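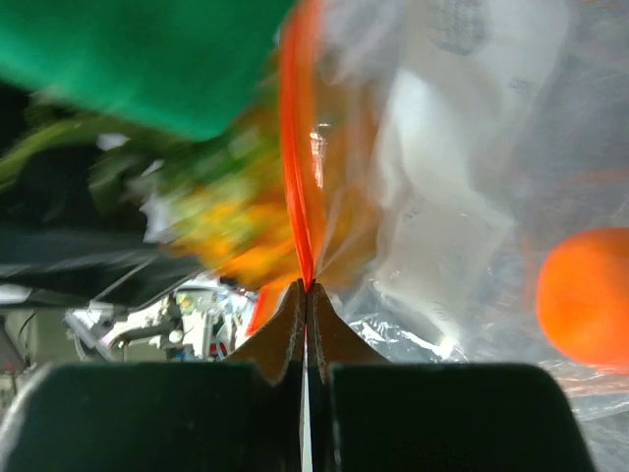

Emmett Marchetti
Workshop technician, packing and materials, Janda

5 September 2021

Bags again, then the basket, then the hangers. Desmond wants the bag notes kept in one place, so I'm putting them under this entry and will copy the older ones across when I get to it.

The clear bags with the red-orange strip are the ones from the Imalport order. We have 18 left from the opened pack and the sealed pack is still on the shelf under the label printer. They are 28 cm across when laid flat. The ones we had before were narrower and a little stiffer, and I liked them for the grapes and the small stuff, but they were no good for anything with a top on it.

What I like about the strip is that you can find it. Clear film on gray tile is hard to see, and with the lamps on it you get glints and creases everywhere and no edge. The strip gives you somewhere to look. What I don't like is that the film gathers next to wherever the strip is pinched. The creases fan out from that point and then one side of the opening is smaller than the other. If you want the mouth wide, hold it at two places well apart and keep the film between them straight before anything goes in.

Packing order, as it stands today:

Orange first. It goes to the bottom and gives the bag some shape. With nothing under it the pineapple leans on the film and the whole bag twists.

Pineapple second, base down, crown up. The crown does not go in and I have stopped trying. I did try it crown down last week and the leaves caught on the film all the way, then the opening would not lie flat afterward. Crown out of the top is fine. It does mean you can't fold the bag over, so anything that has to be closed needs a different main item.

Small orange bunch last, next to the pineapple and up near the top. I would like it lower. There is room beside the pineapple's body, but it stays high unless it goes in before the pineapple is fully down. Try that next time: orange, bunch, then pineapple. Desmond thinks the bunch will end up under the pineapple. He may be right.

Weighed a full bag on the bench scale with those same kinds of items and got 1,089 g including the bag. Wrote it on the card for set 512. The old card had no weight on it at all.
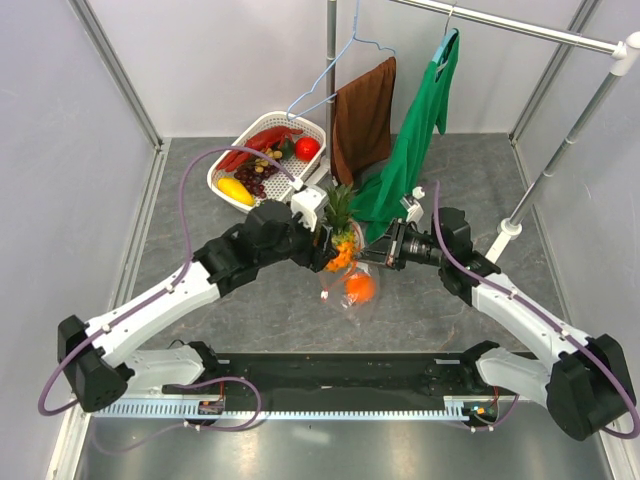 Orange, pineapple and the small orange bunch in the clear bag. White basket and hangers behind.

Basket. What stays in the white basket for this set: lobster, tomato, grapes, mango, the small yellowish-green ones, the small green one. The lobster is on the list even though it is not produce. It came with the Figueroa box and has been in every list from then on, and taking it out now would mean redoing the cards. It takes up most of one side if you lay it lengthwise, which leaves the middle for the grapes. Mango in the corner works.

The holes in the basket are small enough that nothing on the current list goes through. Stems can poke into them, so lift the grapes straight up. Wiped it with plain water and a cloth, no cleaner.

Hangers. Brown towel on the light blue wire one, green shirt on the teal one. The shirt hangs low. With the bag work going on under it I'd like another few centimeters of clearance, and there are two ways to get that: move the teal hanger along the bar, or swap the shirt for something shorter. I'd rather move the hanger. The shirt is on the list for the clothes set and I don't want to be going to the closet for it every time.

Checked the rack where it meets the white fitting on the floor. No play in it today. It had worked itself a quarter turn loose the time before, so check it before hanging anything heavier than a towel.

Floor and panels: tile wiped down, lavender panels dusted only. The Simorix sheet that came with the panels says no solvent, and there is a dull patch on the spare one from someone finding that out.

To do:
- open the sealed bag pack and check that the strip is the same color
- try the bunch in second position
- new card for the basket list, printed this time
- move the teal hanger, mark the spot on the bar with tape
- ask Desmond if he wants the narrow bags reordered before November or dropped

Bag count goes on the shelf sheet from now on. I'll only write it in here when a pack gets opened.

E.M.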